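一颗球和一块木头的好时光

绿布上的小静物，怎么摆，怎么看，怎么画

2018年6月4日，星期一

我家书桌最上面那个抽屉，已经有很长时间装不下文具了。里面住着一颗高尔夫球、一颗玻璃弹珠、几块大小不等的木头、一枚顶针、一只缺了把手的小茶杯，还有从旧棋盘上落单的一匹马。每次拉开抽屉，球都会先滚到前面来，咚地撞一下挡板，像是在门口等着。家里人说这是杂物抽屉，我坚持叫它模特儿休息室。

爱上摆小静物，是从一堂课开始的。五月的一个晚上，我去了Brarkow，一间开在旧印刷厂二楼的画材店兼画室。报名之前我想象的是那种很有气派的静物：铜壶，葡萄，半只剥开皮的柠檬，暗处垂下来的丝绒。到了才发现，老师从纸盒里拿出来的第一样东西是一颗白色的高尔夫球，第二样是一块原木小方块。我承认自己当时有一点失望，甚至偷偷看了一眼墙角架子上的铜壶。

两个小时以后，我连铜壶在哪面墙都忘了。

那一晚我画了球，画坏了，再画，又画坏了。球面上的小坑怎么也排不整齐，方块的一条边总是往外翘。可是走在回家的路上，我看什么都觉得新鲜：路灯照着圆圆的门把手，消防栓的影子斜在砖墙上，面包店橱窗里的方吐司有三个颜色完全不同的面！两样最普通的东西，把我看东西的方式拧了一下，到现在也没有拧回去。

这篇文章就想写写它们，还有它们身下的那块绿布。

一颗球有多少话要说

先说高尔夫球。会打球的人和不会打球的人，对它的了解差得很远，可是拿在手里的快乐是一样的。它比看上去要沉，硬邦邦的，大小刚好塞满手心的凹处。指腹滑过去，一个坑接一个坑，有种说不出的舒服。我认识不少从没进过球场的人，包里都放着一颗，坐车时捏在手里，或者光着脚在地板上踩着滚，给脚底放松。

那些小坑原本是给风准备的。早年的球，有用皮子缝成、里面填满羽毛的，后来又有用树胶做的光面球。打球的人慢慢发现，旧球比新球飞得好，表面磕碰得坑坑洼洼的那些，反而又稳又远。于是有人干脆动手在新球上敲出痕迹来。再往后，痕迹变成了规整的图案，图案又演变成今天常见的凹坑。每次讲到这一段我都特别高兴：一样东西被用旧了、弄伤了，大家从伤痕里学到了怎么把它做得更好。

到了画桌上，小坑就有了另一份工作。光滑的白球，比如乒乓球，明暗是一气呵成的，从最亮的地方一路柔柔地滑到暗处，漂亮，也容易让眼睛打滑。高尔夫球则把这条路铺成了石子路。每一个坑都是一只迷你的碗，碗沿接着光，碗底藏着影，朝光的坑浅淡，侧过来的坑深一些，到了球的边缘，圆坑被透视压成细细的椭圆，最后只剩一弯弧线。你画的是一颗球，同时也在画几百只小碗。

（别急着数。画室里每一期都有人数到一半就放弃了。）

还有它的白。我过去以为白球就是白的，纸是白的，那么留着不涂就行。老师让我们把一张白纸放到球旁边，再眯起眼睛看。这一看可不得了，球上真正称得上白的地方，只有很小的一块，其余部分有偏蓝的，有偏紫的，靠近布面的那一圈还会吃进布的颜色。用绿布衬着的时候，球的下巴上会浮起一层很淡的绿，好像它在一片草地的上方屏住了呼吸。这件事对任何浅色的东西都成立，鸡蛋、瓷勺、蒜头，一概如此。高尔夫球只是把它展示得格外大方。

方块的脾气

木头方块看起来要老实得多。六个面，十二条边，哪儿也不去。放在桌上，你去倒杯水，回来它还在原处，连朝向都没有变过。光凭这一点，就值得每个初学静物的人给它写封感谢信。

可是它不好骗。球画得扁一点，观者会想，也许是颗旧球；方块画歪一条边，全世界都看得出来。我头一回交上去的方块，老师看了一会儿，问我是不是画了一块正在融化的黄油。后来我学会一个办法：先不画边，先找面。转动方块，让自己能看见三个面，然后问哪一面最亮，哪一面最暗，剩下的那一面自然排在中间。三块颜色铺下去，边就自己长出来了，比用线勾的要结实得多。

木头的颜色也很值得花时间。大家随口说的“木色”，里面其实住着一大家子：米色的，浅褐的，带点粉的，像烤过的面包皮的，像晒过的沙子的。同一块木头，顶面和正面能差出整整一个季节。我用水彩画的时候，最喜欢把顶面调得很淡，淡到像兑多了奶的茶，到正面再加一点橘和一点赭，颜色一下就暖起来，方块仿佛从纸上往前站了半步。

Brarkow用的方块，是从一家叫Kakilier的小木作坊买来的。作坊主要做楼梯扶手和窗框，方块是用边角料裁的，论袋卖，每袋30块，边长不完全相同，木种也不挑。我喜欢这种不挑。从袋子里摸一块出来，有的轻，有的压手，有的闻上去带点甜，有的一面还留着锯齿走过的细纹。打磨的程度刚刚好，摸着滑，看着却是哑的，光落上去就停住，不会反射出一块晃眼的亮斑。画画的人会明白这有多珍贵。涂过清漆的积木好看是好看，可窗户、灯泡连同你自己的脸全都映在上面，一块木头硬是变成了一面小镜子。

作坊给方块倒了很轻的棱，轻到眼睛几乎看不见，手指却能感觉到。就是这一点点倒棱，让最亮的那条边上出现一根发丝一样的高光。我第一次看见它的时候，在座位上小声叫了出来，旁边的同学以为我打翻了水。

为什么偏偏是绿色

静物桌上铺什么都可以，报纸、亚麻、一张没熨过的床单。我试过很多，最后总是回到绿布上来。

绿色有一种很好的脾气，能让它上面的东西自己发声。白色放上去，更白，更清爽；木头那种带着粉和橘的暖色放上去，就像在草坪上晒着太阳。暖和冷互相推了一把，两边都精神起来。牌桌和台球桌用绿色呢面也有很多年头了，原因各有各的说法，可是凡在那种桌边坐过的人都知道，眼睛在绿色上歇得住，看久了不累。至于把高尔夫球放到绿色上，那更是回家了。

布的表面也要紧。毛毡一类的料子有一层细细的绒，球放上去不容易乱跑，影子落上去边缘会化开，变得又宽又软。换成光面的缎子，影子就被切得很碎，还多出许多反光来和主角抢戏。薄棉布也好用，只是容易起皱，一条皱褶恰好从球底下穿过去，球就像搁浅在沙滩上的船。有时候我故意要这种效果，大多数时候，还是把桌面抹平。

背后那一块则相反，越不平越好看！把布从高处垂下来，别拉紧，也别用熨斗，让它自己找地方打褶。折痕是免费的风景，凸起的地方会亮成薄荷色，陷下去的地方则沉到接近蓝的深绿里去，一匹布上能找出一整座山谷。我在这件事上挥霍过很多个晚上，本来打算画前面的东西，画着画着，全跑到布里面去了。

Haslinger是离我家最近的布店，柜台后面永远卷着成排的零头布。我在那儿第一次认真挑绿色，才知道绿也会让人选得头昏：偏黄的热闹，偏蓝的安静，带灰的最耐看。店员剪了几条小样给我，让我带回去在自己的灯下比。这是很好的建议，布店的灯和家里的灯根本是两个世界，在店里像薄荷的那一条，到我书桌上成了豌豆汤。最后我买了偏蓝的那种，一块铺，一块挂，用到今天，边上起了毛球也舍不得换。

摆放，或者说给它们安排座位

有了球，有了方块，有了布，剩下的就是最好玩的部分。

两件东西该离多远？挨在一起，它们像在说悄悄话，影子叠着影子，变成一个连体的形状。拉得太开，又像吵了架。我喜欢中间留出一段空地，宽到能让眼睛走过去，又不至于走到一半忘了要去哪儿。那一段空布可不是浪费，影子要在上面躺着，光要在上面铺着，整张画的呼吸都靠它。

前后也要错开。两样东西站成一排，总有点像在等公交车。把其中一个往后挪一点点，纵深马上就出来了，桌子忽然有了远近。挪的距离用不着大，有时候一指宽就够。高矮相近的两样东西尤其适合这样玩，一个圆，一个方，个头差不多，谁也压不住谁，靠的就是这一前一后的分寸。

再就是光。我的习惯是先把灯放在一侧偏上的位置，然后慢慢移，移到球上亮的那一块不在正中为止。光一偏，球就圆了，方块的几个面也各自有了身份。这时候再低头看影子：球的影子在接触点下面最浓，往两边摊开，越远越淡，像茶渍；方块的影子要干脆得多，贴着底边走。
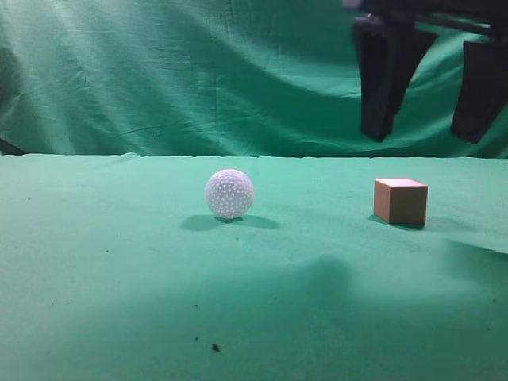 影子是另一半主角

球摆在中间略偏左，方块在右边靠后一点，布在后面垂着，这样的一组东西，我能看一个晚上。看到后来，最吸引我的总是绿布上的那几片暗处。球下面那一大片椭圆又软又宽，一直向左右摊出去；木块的影子落在左侧，颜色深，沿着底边收得紧紧的。把影子遮起来想象一下，球就浮到半空里了，一点重量都没有。

学画的第二堂课，老师真让我们只画影子，一整节课不许碰主体。起初大家都在笑，随后画室渐渐安静下来。影子里头原来有那么多层次！最深的是球和布碰在一起的那一小点，深得几乎发黑，它好像一枚图钉，把球钉在桌上。往外走一点，颜色松开，里面透出布本来的绿。再往外，边缘就没有了，你说不清影子在哪一毫米结束，只知道走着走着，已经走到亮处。

我后来总结出一个很笨的画法，送给同样手笨的朋友。先用大号的笔蘸清水，把整片影子的范围打湿，再拿小笔在接触点下面点一笔浓颜色，松手，让它自己往外渗。渗的过程千万不要去帮忙，去泡茶，去看窗外，实在忍不住就坐到自己的手上。等它干透，再决定要不要补。十有八九是不要的。

影子的颜色也别用黑色去兑。绿布上的影子仍旧是绿的，只是更深，更冷，往蓝里走。我调它的时候用布的绿打底，加一点群青，再加极少的一点木头的赭色，让它沉下来。这么一来，影子和布、和木头都有了亲戚关系，整张画就不会像从三本杂志上剪下来拼到一块儿的。

七天只看两样东西

上完课以后，我给自己布置了一个小小的计划：连着7天，每晚画同一颗球和同一块木头，用同一块布。朋友听了都问，不闷吗？我原先也怕闷，专门准备了顶针和棋子做替补，结果它们一次都没有上场。

第一晚用铅笔，画得很紧，每个坑都想交代清楚，画到最后球变成了一颗荔枝。第二晚换成炭条，炭条粗，没法画坑，我只好画大块的明暗，反倒第一次觉得那颗球有了分量。第三晚我只用了一支绿色铅笔，连球带木头全是绿的，居然好看得要命，贴在冰箱上直到现在。

第四晚下雨，我把灯关了，借窗外的天光来画。颜色一下子全部退后，球上的亮部变成了一片宽宽的灰，木头的暖意只剩一丝。那张画几乎什么都没有，可我很喜欢，它有种刚睡醒的样子。第五晚我把视线放得很低，下巴快要搁到桌沿，球和方块立刻巨大起来，像一座圆顶和一座仓房，布的褶皱成了远处的山。谁要是觉得家里的桌子太小，真该试试这个角度。

第六晚画坏了，彻底画坏了，纸擦得起毛，方块又变回黄油。我把画翻过来，在背面画了一杯茶，睡了。

到第七晚，我先坐着看了很久才下笔。那些在第一晚要靠尺子去找的关系，已经自己跑到眼前来：方块顶面的高度，球最圆的地方，中间那段空地的宽窄。我画得很快，线条有长有短，坑只画了靠近明暗交界的那一小片，其余都留给看画的人去补。画完一看，球是球，木头是木头，布也老老实实躺在下面。我高兴得给好几个人发了消息，其中有一位回复说，你画的高尔夫球很像高尔夫球。这是我收到过最好的评语！

换一个角色试试

熟悉了球和方块之后，可以开始换角色，每次只换一个，就能听清楚新来的人在说什么。

把高尔夫球换成鸡蛋，形状从四平八稳变得有了朝向，尖的一头指着哪里，整组东西就望向哪里。鸡蛋壳上也有细孔，要凑得很近才看得见，跟高尔夫球那种大大方方的坑比起来，像是在耳边轻声说话。换成橘子，颜色会跟木头争暖，这时候方块要退得远一些，或者找一块颜色更浅的来。换成毛线球，那就请准备好一个漫长的周末。

把方块换掉也有意思。一块方糖，边角松脆，白对着白，考验的全是灰色的功夫。一枚骰子带着点数，眼睛总忍不住去读它，所以摆的时候最好把点数少的那面朝前。旧火柴盒是我的心头好，纸面磨得发白，边角塌下去一点，跟木块的端正站在一起，像爷孙俩。

布当然也能换，不过我劝你把它留到最后。布一换，所有东西的颜色全得重认一遍。我有一回把绿布换成了砖红的，白球忽然泛起一层粉，木头却暗得差点找不着，花了一整晚才把它从布里捞出来。那一晚很累，也真是学到不少。

去哪里找这些小东西

画材店里有卖成套的石膏几何体，干净端正，价钱也端正。要是只想在家里开个头，真的用不着。球可以跟打球的朋友要一颗，他们的车后备箱里永远滚着几颗，给你的时候还会附赠一段在水塘边捡球的往事。旧的也好，有一点擦痕的更好，擦痕能帮你记住球朝着哪个方向，第二天接着画时转回原位就是了。

木块可以去问木工作坊，问家具修理铺，问有小孩的亲戚。别嫌它们有疤有结，一个小小的木节落在正面，会让整块木头有了表情。只有一条要留心，放到平桌面上按一按四角，晃的那块先放到旁边，它画起来会让你怀疑自己的眼睛。

要说逛着找，我最推荐Stanorby的旧货集市。集市摆在河边的长廊底下，雨天也照常开。那里有个摊位专门卖“零散的一只”：一只骰子，一只耳环，一只门把手，一只木碗，全都没有配对。我在那里待过整个上午，买回来的东西装进外套口袋还有富余。摊上有一筐高尔夫球，颜色从雪白到象牙到旧牙膏似的淡灰，摆成一排，简直是一张现成的灰度表。我买了三颗，灰的那颗后来最常上桌。

布可以先不买。家里总有一件不再穿的绿毛衣，一条旧毯子，甚至一只拆开的绿色购物布袋，都铺得下两样小东西。等你哪天发现自己站在布店里，举着小样对着窗口比来比去，嘴里念着“再蓝一点”，那时候再买也来得及。

几件小事，给今晚就想试的人

椅子的高度会改变一切。画到一半垫个坐垫，方块的顶面就宽出来一截，前面画的全对不上。开始之前坐舒服，然后就别动了。

球要是老往一边滚，在它底下压一小点橡皮泥，黄豆大就够，藏在背光的一侧。布底下垫一张厚卡纸也管用，还能顺便把桌面弄平。

垂布的时候，用两个夹子夹住上边，中间让它塌下去，褶子会自己从夹子那里放射出来。想要竖直的褶就多夹几处。挂好以后放着过一会儿再画，新挂的布还会慢慢往下坠，褶子画到一半就搬家了。

把灯固定好，在桌沿贴一小条纸胶带，标出灯座的位置。球和方块的底下也可以各压一枚大头针做记号，这样白天收起来吃饭，晚上还能摆回原样。

画完别急着拆。端杯水，退到房间另一头看看，再眯着眼看看。有时候画面上缺的那一笔，隔着一个房间才肯露面。

Brarkow的静物晚课在秋天会再开，店里说画室一共27个座位，靠窗的那排总是先满。我已经报了名，坐哪儿都行。课程表上写着第一晚的内容，跟五月那回一模一样：球，方块，绿布。我把自己那颗球也装进了铅笔袋，它在里面占掉了一半的地方，拉链得用点力才拉得上。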